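Kitchen robot method claims big gains, mostly in kitchens that don't exist

March 9, 2026

A robotics software firm says it has found a cheaper way to teach robot arms to handle kitchen tools, and that the training can be done almost entirely inside a computer. The numbers look good. What they mean for a robot in a real kitchen is harder to say.

Celtomora put out a technical report in February describing the method, which it calls Shehu. The basic idea is simple enough. A policy, the piece of software that decides how the arm should move, is first trained on a small set of human-guided examples. The simulator then changes the room around it: different counters, different cabinets, a different window, the tool lying at a new angle. The policy tries again in each version, and the attempts that come closest to working are fed back in as fresh training material.

Versions of that recipe have been around for years. Celtomora says its own twist lies in how the near misses are picked. Most systems keep the successes and throw out the rest. Shehu scores each failed attempt by how late it went wrong, keeps the part before the mistake, and lets the software search for a better ending.

The company started with 197 human-guided examples and built 950 kitchens from them. After training, the arm was tested on 18 tasks, all of them involving picking up, moving or putting down long-handled or rod-shaped objects. Those are awkward for a two-finger gripper, which has to grab them at a decent spot and then keep them from swinging or rolling.

On those tasks the report gives Shehu a success rate around 15 percentage points higher than the same policy trained on the human examples alone. That is a healthy gap. It is also a comparison with a weak opponent. A policy that has seen only a small pile of examples would be expected to struggle in a new room, and nearly any sensible way of adding more material ought to help it.

A fairer rival would have been the same number of simulated kitchens used the old way, with the failures simply thrown out. The report does include that test, in an appendix, and there the lead shrinks to a size the authors describe as "consistent." They give no figure in the text. The chart that goes with it has no error bars, and the runs were not repeated with different random starting points, so a reader can't tell how much of the lead is luck.

Then there is the matter of what counts as success. In the main results a pickup is scored as good once the object has cleared the counter and stayed between the fingers for a short hold. Whether the arm could then do anything useful with it is left to a handful of the longer tasks, and those are the ones where the scores drop off most.

The company is open about one thing: none of the headline results come from a physical robot. A section near the end says hardware trials are "ongoing" and that early signs are encouraging. No data is attached to that remark.
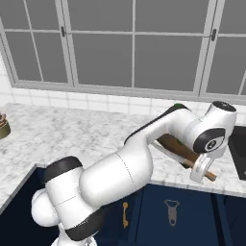 Simulated kitchens have come a long way, and the ones used for this work are nice to look at, with veined marble and soft shadows. Good lighting says little about physics, though. Friction between a finger pad and a handle is still a guess in most simulators, and so is the way a long object tips when it is held off center. Policies are very good at finding the soft spots in those guesses. An arm may learn a grip that holds perfectly in software and lets go the first time it meets a handle with a bit of cooking oil on it.

Celtomora says it varied friction and weight during training to guard against that. The range it used is listed in a table, and it is narrow – a heavy tool and a light one sit fairly close together. Wet or greasy surfaces are not covered at all.

An earlier method, Grimico, made a similar promise and posted similar simulated gains. Its follow-up on a real arm was a good deal more modest, and the Shehu report cites the first paper without mentioning the second. That may be an oversight. It would have been a useful point to deal with, given that the two methods share a simulator and much of the same scoring code.

There is still something here worth watching. Collecting human-guided examples is slow, dull and expensive, and a method that gets more out of each one would be welcome even if the real gain were half of what is claimed. Keeping the good part of a failed attempt is a sound idea, and it is described clearly enough that another lab could try it. The report says training code will be released, along with the room generator, but gives no date. The trained policies themselves will stay with the company.

Loser, a small appliance maker that helped pay for the work, has already mentioned it in a notice to customers as a step toward "help at the counter." The notice does not say that the counter in question was simulated. Asked about the wording, the firm said it was describing a long-term goal and had no product to announce.

Celtomora says it will publish its hardware results once the trials are finished. It would not say how many of the 18 tasks are being attempted on the physical arm, or whether the same pass mark will be used.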